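How does soap get dirt out?

Kids' Page, November. By Siobhán Keogh

You spill gravy on your sleeve. You run it under the tap. The gravy just sits there, shiny, laughing at you. Add soap and off it goes. So what's going on?

Start with water. Water is made of tiny bits called molecules, way too small to see. They like each other a lot. They hold on tight, and at the top of a glass they pull so hard it makes a sort of skin. Bugs called water striders can walk on it!

Now grease. Butter, gravy, the stuff on your hands after fries. Grease and water don't mix. Pour some cooking oil in a glass of water and stir. Wait a bit. The oil floats back up to the top every time.

That's the problem with your sleeve. Grease holds the dirt, and water won't grab the grease.

Soap to the rescue

A soap molecule is long and skinny, like a tadpole. It has 2 ends. The head loves water. The tail hates water but loves grease.

So the tails all dive into the blob of gravy. The heads stick out into the water. Pretty soon the blob is covered in soap, with heads pointing out all the way round, like a pincushion. This little ball has a name, a micelle. Say it "my-SELL".

Now the water can grab the heads and pull. Off comes the blob, and it gets rinsed away.

Try it: pepper race

You need a bowl, water, black pepper and dish soap. Ask a grown up first.

Fill the bowl. Shake pepper on top. It floats. Poke the middle with a clean finger, nothing much happens. Now put a dab of soap on your finger and poke again. Whoosh, the pepper runs for the sides! The soap broke the skin on the water. (Wash the bowl really well if you want another go, leftover soap spoils it.)

Why all the rubbing?

Soap is good but it needs help. Rubbing and shaking knocks the dirt loose so the tails can get at it. Long ago people beat clothes on rocks by the river. Hard work, cold hands. Later came washboards with bumps, then tubs you cranked by hand, and then machines with a motor.
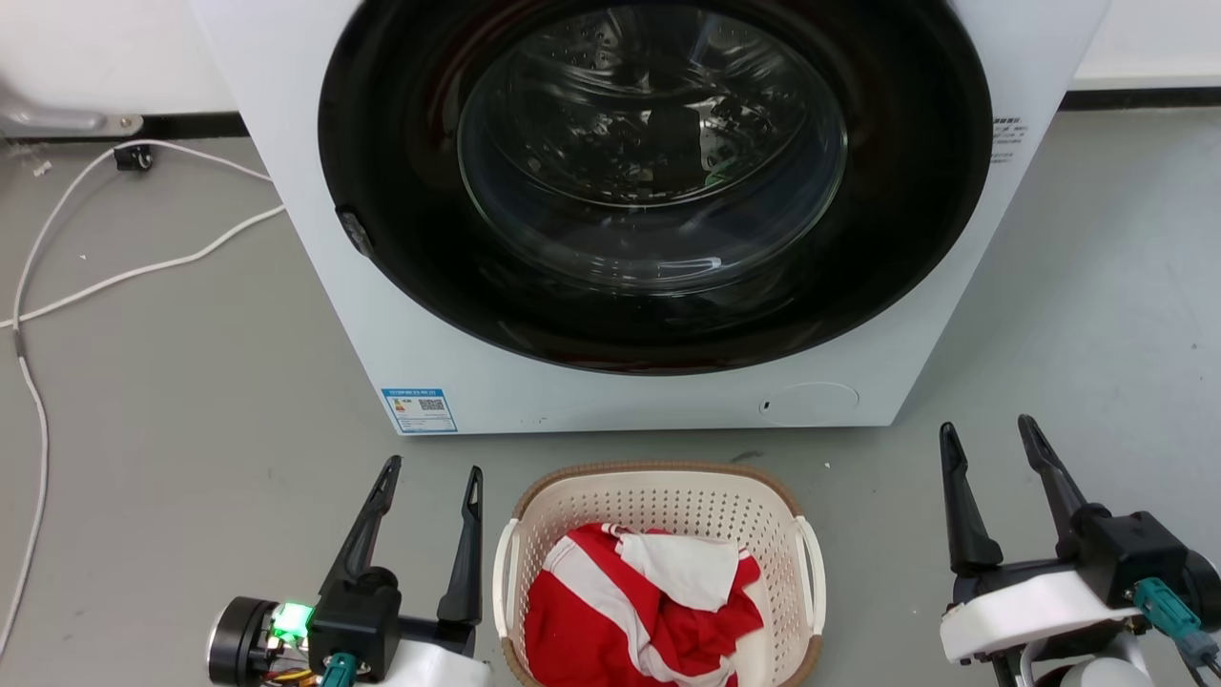 A front-loading washing machine. The metal drum is behind the round glass door.

In a front loader the drum turns and lifts the clothes up, then they flop back down into the soapy water. Up, flop, up, flop. At the end it spins fast and the water gets flung out thruogh the little holes in the drum.

Never climb in one or put a pet in, even for a joke.

Ciarán Mac Giolla, age 9, wrote in to ask if bubbles do the cleaning. Good question! Mostly no. Bubbles are just air with a thin coat of soapy water round it. You can get things clean with hardly any.

Words to know

Molecule: a very tiny bit of stuff.
Micelle: a ball of soap with grease in the middel.
Surface tension: the pull that makes a skin on water.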